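Artificial flowers: cleaning, storing, fixing, making them look less sad

Last updated 8 December 2018
By Wanda Borkowska
Filed under: Around the house / Dusting and washing

Lots of emails on this one so putting it all on one page. Quick as I can, the oven's on.

First thing, what are they made of

Matters more than anything else. Polyester or "silk" petals, plastic leaves, wire in the stem: the usual. Proper old silk: don't wet it, ever. Paper: same. Latex "real touch" ones: damp cloth only, no sprays, they go tacky. Foam roses (the squashy ones from wedding packs): soft brush and nothing else.

Not sure? Damp cotton bud on the underside of a back petal. Colour on the bud = stop. Reds and purples are the worst for it. Navy close behind.

Weekly, if you can be bothered

Feather duster or a big soft make-up brush. Top to bottom, petals then leaves then stem. Two minutes. If you do this you'll hardly ever need the rest of the page.

Hairdryer on cold works too. COLD. Warm lifts the glue and then you have a petal on the carpet and the cat has it. Outside or over the bath, otherwise you're just moving dust from the flower to the telly.

The salt bag

For polyester only. Big paper bag or old pillowcase, a mug of cheap table salt, flowers in head first, hold the neck shut round the stems, shake gently for a minute. Tap off over the sink. Salt comes out grey, which is satisfying. Chuck it, don't save it for the path.

Rice does the same job on big blooms, peonies and so on, where salt gets stuck down in the middle. Cornmeal was my mother's way. Fine but it leaves a yellow dust in the folds so I gave it up.

Washing

Only if the cotton bud came away clean. Cool water, one drop of washing up liquid, not the kind with bleach in. Swish, don't soak. Ten seconds a head. Rinse in plain cool water. Shake. Then hang upside down off an airer with pegs on the stems, towel underneath. Not on a radiator. Not in full sun either, I did a batch on the windowsill in July and the pinks went to beige in an afternoon.

Wire stems rust if water gets up inside the plastic. Keep the cut end out of the bowl. If it's already rusty, snip off the last bit and seal with a blob of clear nail varnish.

Single stems

Do them one by one, it's worth it. Hold low down, under the leaves, never by the head. Heads on most roses just push on over a plastic peg and will come off in your hand. Work on something pale and plain so you can see bits that drop.

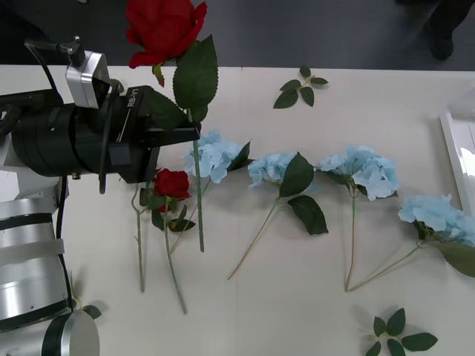
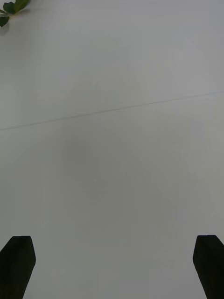 If a head does come off, no drama. Push it back on with a tiny dab of clear craft glue on the peg. I use Willer but any will do. Hot glue is quicker but leaves strings, and if you get it too hot it melts the collar. Ask me how I know.

Frayed petals

Sharp little scissors, trim the threads, follow the curve. Stop there. People online tell you to run a lighter along the edge, please don't, polyester goes up fast and drips. A smear of fray stopper from the sewing box on your fingertip does the same thing and you keep your eyebrows.

Creased petals

Steam. Kettle just off the boil, hold the flower well above with tongs or an oven glove, a few seconds, then shape with your fingers once it's cooled a bit. Steam burns are nasty so mind your wrists. Or a garment steamer on low, mine's an old Cordero that spits but it does the job. Leaves can be pressed under a tea towel with a cool iron if they come off the stem. Most do, they slide.

Bending stems

Straight out of the packet they look like rulers. Bend over your thumb, a little at a time, two or three soft curves and not one sharp kink. Open the petals out from the outside in. Leave the very middle shut.

Cutting: wire cutters, not your good secateurs and NOT the kitchen scissors. Cut longer than you think. You can always take more off.

Vases

Clear glass shows up the fake stem every time. Use something solid coloured or fill the bottom with pebbles. Odd heights. One real bit of greenery from the garden in with them fools most people (stand it in its own little tube of water, tucked down the back).

Swap them with the seasons. Same bunch out all year and you stop seeing it, that's when the dust really gets going.

Storing

Shoebox, tissue, heads all at one end then the next layer heads at the other. Don't squash. No plastic bags in the loft, they sweat and the colours print onto each other. Red onto white is permanent, I've tried everyhting. Label the end of the box not the lid.

Moths don't want polyester but they do like old silk and felt, so cedar block in with those.

Sprays

The cans of silk flower cleaner are alright. Mukuden is the one I've got in the cupboard. Test first, hold it a good arm's length off, window open, newspaper down. Let it drip dry. It's no good on thick dust, brush first or you make mud.

Hairspray to "seal" them: no. Sticky, and holds the dust twice as well. Don't no who started that one.

Next page is lampshades, pleated ones included. Fringes to follow when I've finshed my own.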